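Handheld gripper demonstration

From the Onu open robotics wiki. Stub merged with "Demo collection (household)", needs cleanup.

Handheld gripper demonstration is a way of gathering examples for a learning system without using the robot itself. A person carries a gripper tool with a camera fixed to it, does an ordinary task, and the recording is kept as one example. Many such examples are used to train a policy, which then runs on an arm with a matching gripper. Also called hand-carried collection, or in older Drornar notes just "walking demos".

Contents
1 Background
2 Equipment
3 Procedure
4 Objects and settings
5 Quality checks
6 Known problems
7 See also

Background

Early collection at Drornar was by teleoperation. Operator in a chair, arm on a table, two control sticks. Slow. The arm had to be moved to every new room, so most of the recordings came from the same room. Policies learned that room very well and did badly elsewhere.

The handheld tool was brought in to fix this. No arm to move, a person can walk into a kitchen or a workshop and start. The Skostisham collection was the first at the project to be made fully this way: 22 sites, 4 tools, one shared task list. A second round, Hestport, used the same tools with new finger pads.

Equipment

Tool body with a trigger or sliding handle that closes the fingers. Wide-angle camera looking past the fingers. Fisheye lens in most versions, so the recorded view is round with black corners. Some way of tracking where the tool is, either from the video alone or from a separate tracker. Finger opening is recorded along with the video, or read afterward from markers on the fingers.

Gloves are optional. Dark gloves were common in Skostisham. Later guidelines ask for a mix of gloved and bare hands so the system does not come to expect one or the other. 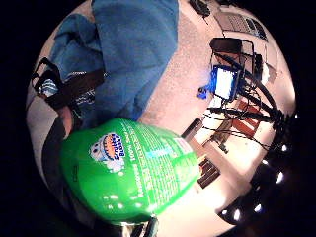

Battery life is the usual limit on a session. Hestport crews planned for 66 minutes of recording per charge and swapped at the break – the tools were not to be run flat, as the last file was often lost.

Procedure

Varies by site, but generally:

Calibrate at the start of the session and again after any knock to the camera mount.
Slow sweep of the room for mapping.
Start recording with the tool still, fingers open.
Do the task once at a steady pace.
Stop with the tool still again.
Say the task label out loud or enter it on the laptop.

One task per file. Long recordings with several tasks in them have to be cut by hand later and the cuts rarely land in the right spot. If a grasp is missed, the collector may try again inside the same file. These recoveries are wanted. What is not wanted is restarting over and over until the take looks perfect, which leaves the system with no examples of how to get out of trouble.

Objects and settings

Household goods make up most of the list: bottles, boxes, cloths, cups, small tools. Store packaging is left on. Bottles are a good test object, being smooth, curved and hard to hold level when grasped off center. Clutter in the background is left where it is unless it is unsafe or private. Clean backgrounds were tried in June and dropped, the policies trained on them got confused by a cable.

Each object in Skostisham was recorded in at least 23 starting positions. Upright, lying down, turned away, partly under something else. Collectors tended to fall back on the same few, so a printed card was added with the poses to be used.

Quality checks

First pass is automatic. Files are rejected for lost tracking, dropped video or a missing gripper signal. Second pass is a person watching at double speed. Things looked for: fingers out of view, label doesnt match the task, other people's faces, a free hand doing work the gripper should be doing.

The free hand rule is the one most argued over. Steadying an object is allowed in two-handed tasks only. Onu keeps these in a seperate folder.

Known problems

People move faster than arms. Recordings may need to be slowed before training, and some motions can't be followed by the arm at any speed – wrist flicks mainly. Tracking fails near blank walls and in mirrors. Bright lights leave spots in the wide-angle view. Force is not recorded, so a soft squeeze and a hard one can look the same.

Reach is another. A person crouching on the floor gets into places a fixed arm will never get to. Hestport files carry a height tag for this.

See also

Teleoperation
Wide-angle lens calibration
Skostisham task list
Hestport finger pads (page not yet written)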